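Jul 9, 2026

Started on the wrappers at the white table after breakfast. The new county sheet came in the mail and it changes what counts as film, so the old habit of putting everything shiny in one bag is finished. I had let it pile up since February. The kitchen drawer would no longer close.

Definitions first, copied from the sheet so I stop going back to it. Film is any flexible plastic that stretches or stays flat when crushed in the fist, clear or printed, with no metal layer. Laminate is anything with a metallic inner face, which includes most chip bags, coffee bags and candy wrappers. Film goes to the drop-off bin at the supermarket. Laminate goes in the trash, or in the paid mail-back box if I want to use it. Paper labels can stay on if they are smaller than a playing card. Zip closures have to be cut off.

The crush test works on most things. Squeeze for a slow count of 3, open the hand, and look. Laminate stays in a ball. Film opens again. The exception is thin snack film with a very fine silver coating on the inside, which opens like film and is still laminate by the sheet's rule. For those I hold the cut edge up to the window. If daylight comes through the silver, it is a thin coating, and it still goes with the laminate. I wasted time on this last month by treating see-through silver as a separate class. It is one class.

Set up two buckets at the far side of the table, gray on the left and yellow-green on the right. Gray for film, yellow-green for laminate and anything I could not settle on the first pass. I tried paper bags in the winter and they fold over as soon as the level drops. The buckets stay open and the wide mouth means the item can be dropped without looking.

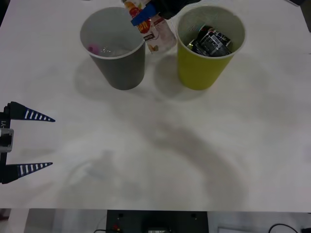 The laminate side filled faster, as expected. Crumpled wrappers take up far more volume than their weight suggests, and pressing them down helps for a minute before they spring back. Flattening each one first and stacking them would be the correct method. It takes too long for material that is mostly going in the trash. I will flatten only what goes in the mail-back box.

Scale readings. The whole drawer, before sorting, came to 2,084 grams, including the cardboard I had stuffed in there by mistake. After removing the cardboard and two glass lids, the plastic alone was 977 grams. I had guessed double that. The kitchen scale reads in whole grams and has to be zeroed with the tub already on it, otherwise the tub slides and it locks up. I wrote the tare on the underside of the tub with a marker.

The Stodex liners are the wrong size for these buckets. The package gives the capacity but not the mouth circumference, and the top edge does not fold over the rim with enough left to hold. It slips in when the first item lands. I used the Lidel ones instead, which are thinner but cut longer. They tear if anything with a corner goes in, so trays and clamshells stay out. Put the rest of the Stodex roll in the bathroom cabinet for the small can.

Printed food bags were the slow part. The recycling mark, where there is one, tends to be on the back seam, in the smallest type on the package, and the seam is exactly where I cut to open it. From now on, open at the top, straight across, and leave the seam alone. Some of the imported ones have a number in a triangle and no letters. Number 5 is accepted as film if it has no silver. Number 7 goes in laminate regardless.

Checked the Dutum app for the mixed codes. It found two of the ones I typed in and returned nothing for the rest. The search does not accept a hyphen. The county sheet is faster.

Rinsing: only what held something oily or sticky. Dry snack bags get turned over and shaken above the sink. The sauce pouches from Lumbantobing need to be cut down both sides, opened flat and washed with dish soap, and then they turn out to be laminate anyway. Next time I will cut the corner, squeeze out what is left and throw them away without washing. Hung the washed film on the oven rail with clothespins. The large bags dry within the afternoon. Small ones stick to themselves and have to be pulled apart once.

Wiped the table with vinegar and water, half and half. The sugar from the candy wrappers leaves spots that do not show until the light is low. Second wipe with plain water.

Revised arrangement for the drawer: one flat box at the front for film, one at the back for laminate, with the scissors between them. Zip closures get cut off at the time the package is emptied. Empty the drawer at the end of each month and weigh both boxes separately. I want the two figures in separate columns, since the combined number tells me nothing about what to buy less of.

Still open: whether bread bags with a printed date count as labeled, and whether the mail-back box charges by weight or by volume. The form says "per unit" and does not define the unit. Will call in the morning.

Moved the dry film to the hall closet at nine. The oven rail is clear again except for one pouch that has not dried at the fold.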